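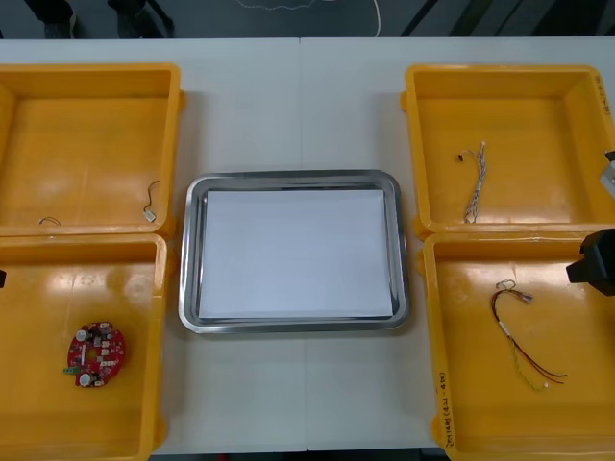 Issue 5

Sorting the small electronics drawer (bins, a tray and one sheet of white paper)

Last updated: December
5 min read
650 shares

I put this off for so long that the drawer stopped closing. It was the usual stuff: cut-off cables, little connectors, bare boards out of things I took apart and swore I'd fix, and a whole lot of screws from who knows where. If you tinker at all you have this drawer too, and I promise it can be done in one evening with the radio on.

What you need

Open plastic bins, a shallow metal tray, and a sheet of plain white paper that fits inside it. My bins are yellow-orange and I love them for this, since a black wire shows up on that color right away. Clear bins look tidier on a shelf but I kept losing things in them. The tray doesn't have to be fancy either. Baking tray, old cafeteria tray, whatever has a rim.

The paper goes in the tray with nothing on it. Change it whenever it gets grubby!

Step 1: Set up the table

Clear everything off first, and I mean the coffee too. Tray in the middle, bins on both sides, close enough that you can reach the far wall of each one without standing up. I tried lining all the bins up along the back once and spent the night leaning over the tray and knocking it with my sleeve.

Step 2: Pick your groups

Keep them broad. Mine are boards, cables and wires, connectors, and a "what is this" bin. You'll be tempted to split cables by length and color on the first pass (I was, very) but leave that for another night. The first pass is only for getting things out of the drawer.

A cable with a connector on the end goes with the cables. I went back and forth on that one. My old Memik kit came with a printed chart that said the opposite, and I followed it for a year and never once found what I wanted.

Step 3: Check the bins before you fill them

Wipe them out and let them dry. Then tilt each one under the lamp and look into the corners and along the inside crease, where little bits of wire like to hide. Glossy plastic throws a lot of glare, so move your head or move the lamp. I've called a bin empty and then found a tiny spring in it a month later.
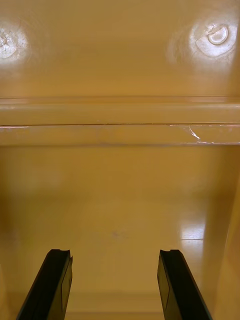 Shiny yellow plastic and plenty of glare.

Step 4: One thing at a time through the tray

Take a piece out of the drawer, set it on the paper, look at it, decide, and put it in its bin. The stop on the paper feels slow and you will want to skip it. Don't! Against white you can see a cracked connector or a bent pin, and any loose bit that falls off lands on the sheet and not on your floor.

Boards get held by the edges. If there are big round capacitors on one, keep your fingers off the legs, and if it came out of something that plugs into the wall, leave it alone until you know it's safely discharged. Lay boards flat in the bin and don't pile them. For a board I really care about I use an antistatic bag first.

With cables, lift from the connector end or the middle, whichever is less tangled, and let the rest follow. Tugging at a knot just makes a better knot.
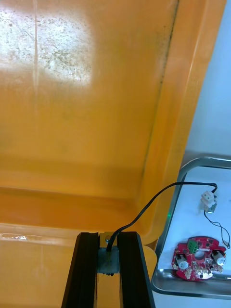
Katia Colombo wrote in to say she does her cables last, after the boards are out of the way, and winds each one loosely around her hand before it goes in the bin. She leaves the twist ties off until the very end so she can still change her mind about where something belongs.

I tried it her way with a bag of leftovers from the Zuccaro radio project and she's right, it went faster. So do boards, then connectors, then cables.

Step 5: Deal with the mystery bin

Give it 2 evenings. Look up whatever has a number printed on it, ask a friend about the rest, and anything still unknown after that goes to electronics recycling. Old batteries get their own drop-off and don't belong in any of these bins.

Step 6: Label and stack

Masking tape and a fat marker. I write on the short end so I can read it when the bins are stacked, and I keep the boards on top where nothing can press on them. Fold the dirty paper inward before you lift it out of the tray, tip whatever's on it into a jar, and slide in a fresh sheet for next time.

1835 likes
2 comments

Karine Lemieux: Do you keep screws in with the connectors or somewhere else?

Somewhere else! Jam jar, lid on. I knocked the open one over in step 1.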